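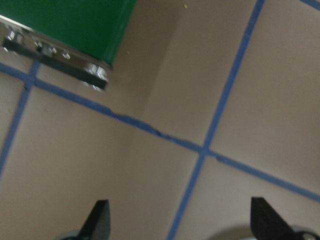

Chapitre 4. Préparer le sol et mettre en place votre poêle Lumdale

Vous avez déballé le poêle, vérifié les pièces du carton et lu (nous l'espérons !) les consignes générales du chapitre précédent. Prenez maintenant le temps de vous faire un café, parce que l'étape qui vient est celle où l'on gagne le plus à ne pas se presser. Un poêle bien posé chauffe mieux, fait moins de bruit et se règle une fois pour toutes. Un poêle posé de travers vous agacera tout l'hiver, avec une porte qui se rabat toute seule et une réserve de granulés qui se vide d'un seul côté.

Ce chapitre concerne les modèles Lumdale à granulés, avec ou sans habillage latéral. Si vous avez acheté la version à accumulation, reportez-vous au livret gris fourni avec les pierres : le poids n'est pas du tout le même et les recommandations pour le plancher changent en conséquence.

4.1 Choisir l'emplacement

On nous demande souvent s'il existe un emplacement idéal. Dans une maison neuve, peut-être. Dans une maison habitée, avec un canapé, un chien et une porte qui s'ouvre du mauvais côté, il s'agit surtout de trouver un bon compromis. Voici comment nous procédons quand nous allons chez nos clients.

1. Repérez d'abord le passage du conduit. C'est lui qui commande, et le reste de la pièce s'organise autour. Un conduit le plus droit possible, avec le moins de coudes possible, donnera toujours un meilleur tirage.

2. Regardez ensuite où se trouve la prise électrique la plus proche. Le cordon fourni mesure 2 m. Il ne doit jamais passer derrière le poêle en touchant la paroi, ni sous un tapis.

3. Dégagez un espace libre de 40 cm derrière l'appareil et de chaque côté. Devant la vitre, comptez beaucoup plus large : aucun meuble, rideau ou panier à bois décoratif à moins d'un mètre.

4. Asseyez-vous là où vous avez l'habitude de vous asseoir et regardez l'emplacement choisi. Cela peut faire sourire, mais bien des gens découvrent après la pose que la vitre se reflète dans le téléviseur, ou que l'on sent la soufflerie droit sur la nuque.

5. Ouvrez toutes les portes et fenêtres voisines en grand, l'une après l'autre, pour vous assurer qu'aucune ne vient buter contre le futur poêle.

Attention : n'installez pas le poêle dans une chambre, une salle de bains ou une pièce équipée d'une extraction mécanique puissante sans avoir demandé l'avis d'un professionnel. Une hotte de cuisine très énergique peut suffire à inverser le tirage.

4.2 Vérifier le sol

Le Lumdale pèse lourd pour sa taille, et ce poids repose entièrement sur quatre petits pieds. Un carrelage posé sur chape ne demande en général aucun renfort. Un plancher ancien, lui, mérite qu'on s'y attarde, surtout si l'on entend les lames bouger en marchant dessus.

1. Balayez, puis passez un chiffon humide et laissez sécher. Le moindre gravillon coincé sous un pied se transformera en rayure quand vous ferez glisser l'appareil de quelques centimètres (et vous le ferez glisser, tout le monde le fait).

2. Posez un niveau à bulle, long si possible, dans le sens de la largeur puis dans celui de la profondeur. Les pieds réglables rattrapent les petits défauts ; ils ne rattraperont pas une pente marquée.

3. Sur du carrelage, tapotez chaque carreau de la zone avec le manche d'un tournevis. Un son creux signale un carreau mal collé. Il vaut mieux le reprendre avant la pose, car une fois le poêle en service, la chaleur et les vibrations finiront par le fendre.

4. Sur du parquet, du lino ou de la moquette, mettez en place la plaque de protection avant toute autre chose. Elle est obligatoire dans ces trois cas.

Note : si votre maison est chauffée par le sol, retrouvez le plan de pose des tuyaux avant de percer quoi que ce soit. À défaut de plan, ne percez pas. La plaque Sosa tient très bien par son propre poids et les pattes de fixation sont facultatives.

4.3 Poser la plaque de protection

La plaque en acier Sosa est vendue séparément. Elle mesure 900 mm de large et se place de façon à dépasser largement devant la porte du foyer, là où tombent les braises quand on ouvre un peu vite. La plaque en verre se pose exactement de la même manière, avec simplement un peu plus de délicatesse et, de préférence, à deux.

1. Tracez au sol, au crayon gras, la position du mur arrière du poêle. Tracez ensuite l'axe du conduit en vous aidant d'un fil à plomb descendu depuis le plafond.

2. Retirez le film de protection de la face inférieure seulement. Gardez celui du dessus jusqu'à la fin des travaux.

3. Collez les patins en feutre fournis, un à chaque angle et un au centre.

4. Présentez la plaque, alignez son milieu sur l'axe tracé et appuyez doucement avec la paume. Elle ne doit pas basculer. Si elle bascule, ajoutez une épaisseur de feutre sous l'angle qui se soulève.

5. Pour une finition soignée, un joint souple résistant à la chaleur peut être passé sur le pourtour. Attendez toutefois d'avoir terminé tous les réglages, vous vous éviterez de devoir le découper.

4.4 Amener le poêle à sa place

Pour cette étape, il faut être deux, et trois si l'escalier s'en mêle. Prévoyez des gants et des chaussures fermées. Salim Mwakalinga, qui forme nos installateurs, répète toujours la même chose : on vide le poêle avant de le déplacer, même s'il est neuf, même si l'on n'a que deux mètres à faire. Les pièces du foyer sont simplement posées et se brisent facilement lors d'un choc.

1. Ouvrez la porte et retirez le creuset, la grille et les plaques de vermiculite. Posez-les à plat sur une couverture, dans l'ordre où vous les avez sortis.

2. Refermez la porte et bloquez-la avec un ruban adhésif de masquage, qui ne laissera pas de trace sur la peinture.

3. Basculez légèrement l'appareil vers l'arrière et glissez le diable Endard, ou tout autre diable à sangle, sous le socle. Serrez la sangle à mi-hauteur, jamais au niveau de la vitre.

4. Avancez lentement, le dos du poêle vers vous. Si vous devez franchir un seuil, posez une planche en guise de rampe.

5. Redressez le poêle devant la plaque, puis soulevez-le ensemble pour l'y déposer. Ne le poussez pas par-dessus le rebord, les pieds se tordraient.

Attention : ne prenez jamais appui sur le couvercle de la réserve ni sur la poignée de la porte. Ces deux pièces ne sont pas conçues pour supporter le poids de l'appareil.

4.5 Régler les pieds

Les pieds se règlent avec la clé plate rangée dans le sachet de visserie (si elle manque, une clé ordinaire de la bonne taille convient parfaitement).

1. Dévissez les contre-écrous des 4 pieds.

2. Posez le niveau sur le dessus du poêle, parallèlement à la façade. Tournez les pieds avant jusqu'à ce que la bulle soit centrée.

3. Tournez le niveau d'un quart de tour et réglez les pieds arrière de la même façon.

4. Revenez à la première position et contrôlez. Il y a presque toujours une petite reprise à faire, ne vous découragez pas.

5. Ouvrez la porte à moitié et lâchez-la. Elle doit rester où elle est. Si elle part d'un côté, c'est que l'appareil penche encore.

6. Resserrez les contre-écrous sans forcer, puis remontez les plaques, la grille et le creuset dans l'ordre inverse du démontage.

Note : après une quinzaine de jours de chauffe, refaites le contrôle de la porte. Les feutres se tassent un peu, et il suffit d'un demi-tour de clé pour retrouver l'aplomb.

4.6 Ce qu'il vaut mieux faire avant l'hiver

Si vous en avez la possibilité, faites cette mise en place au mois de mai ou pendant l'été. Les ramoneurs ont davantage de disponibilités, vous pouvez aérer en grand pendant le premier feu (la peinture dégage une odeur assez forte, c'est normal) et vous aurez tout le temps de commander une pièce si besoin.

Notre atelier de Sustdale tient en stock les patins, les pieds et les plaques de vermiculite pour tous les modèles de la gamme. Au moment de commander, munissez-vous du numéro de série inscrit sur l'étiquette argentée, à l'intérieur du couvercle de la réserve.

Avant de passer au chapitre 5, Raccordement du conduit, vérifiez que :

- les distances libres sont respectées sur tous les côtés ;
- la plaque ne bascule pas et dépasse bien devant la porte ;
- les contre-écrous sont serrés ;
- le cordon électrique est accessible et encore débranché ;
- le ruban de masquage a été retiré de la porte.

Texte révisé le 12 août 2014. Les propriétaires d'un poêle acheté avant cette révision peuvent suivre les mêmes étapes, à l'exception du point 1 de la section 4.5 : les anciens pieds n'ont pas de contre-écrou.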